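Bromeck releases Tawhiri 7, a free upgrade for tablets and phones

Bromeck is pleased to announce that Tawhiri 7, the new version of its operating system for tablets and phones, is available for download from this morning at 9 am. The upgrade is free of charge for all owners of a supported Bromeck device, and it is offered in every country where our devices are sold.

The biggest change in this version is the home screen. Users can now group their applications by colour or by time of day, and the groups can be shared between a tablet and a phone which use the same account. The notification centre was also redesigned. Messages from the same person are kept together, and it is possible to answer them without opening the application.
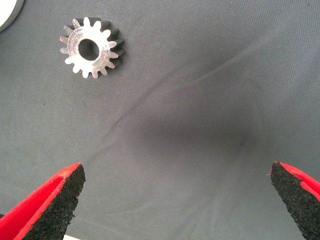
Battery life was the most frequent request from our customers. In our own tests, a Nernodari tablet with Tawhiri 7 played video for 70 minutes longer than the same tablet with the previous version. The results will differ according to the brightness of the screen and the applications in use.

Tawhiri 7 also brings a new keyboard with support for 25 languages. The keyboard can recognize when the user changes from one language to another in the same sentence, and it does not need to be switched by hand. This function works without a connection to the internet, and the typed words are not sent to Bromeck.

"I write to my family in three languages every day, and I was tired of correcting my own telephone," said Riaan Motaung, Head of Software at Bromeck. "We have worked a long time on this keyboard. I am very glad that our customers can have it now, also those who bought their device several years ago."
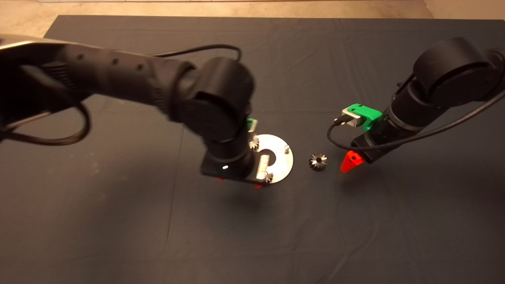
Page last modified: November, 4:10 pm

Which devices can be upgraded

Tawhiri 7 can be installed on all models of the Nernodari tablet except the first one, and on the Brenus and Brenus 2 phones. Owners of the first Nernodari will continue to receive security corrections for Tawhiri 6, but the new functions will not be offered for this model.

The download needs 2 GB of free storage. If there is not enough space, the device will propose a list of files which can be removed or moved to a memory card. Nothing is deleted before the user has agreed.

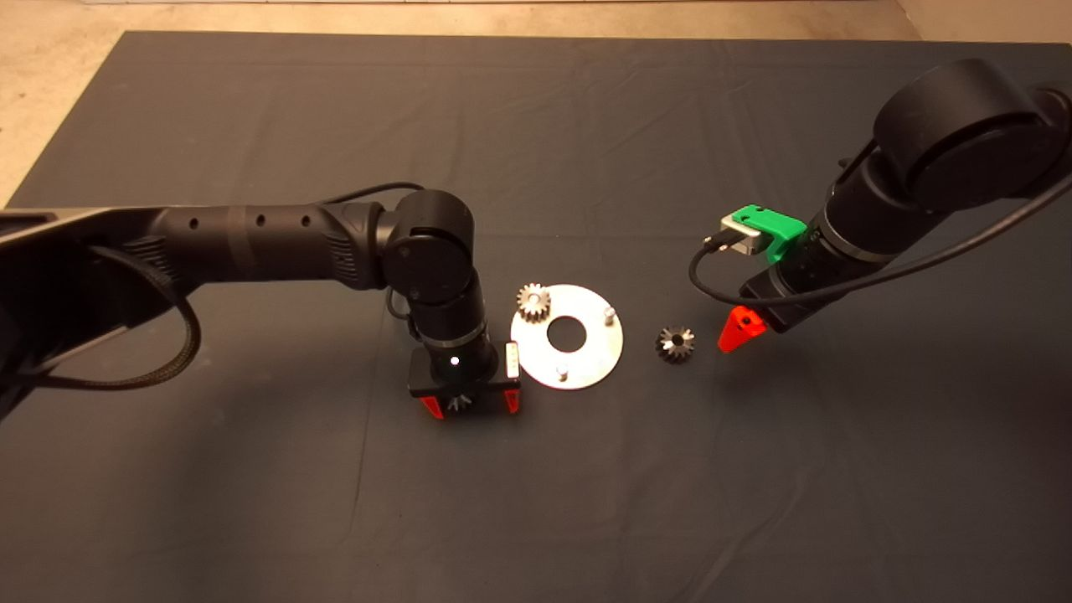

How to install

Open Settings, choose System, and then Check for Upgrade. We advise to make a backup first and to connect the device to its charger. During the first days our servers can be busy, and some customers may have to wait until the download begins. The device can be used normally while it is downloading, but not during the installation itself.

Customers who prefer to install from a computer will find the complete file in the support centre of our website, together with the instructions for Windows and Mac.

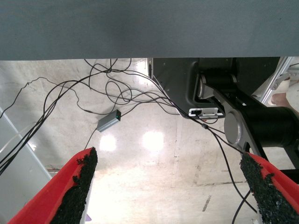

For developers

The programming tools for Tawhiri 7 are published at the same time. Applications made for Tawhiri 6 will run without changes, with the exception of keyboards from other companies, which must be registered again in the Bromeck catalogue. Developers who have already registered during the trial period do not have to repeat this step.

Media enquiries can be addressed to the Bromeck press office through the contact form on our website. Screenshots and the full list of changes are available on request.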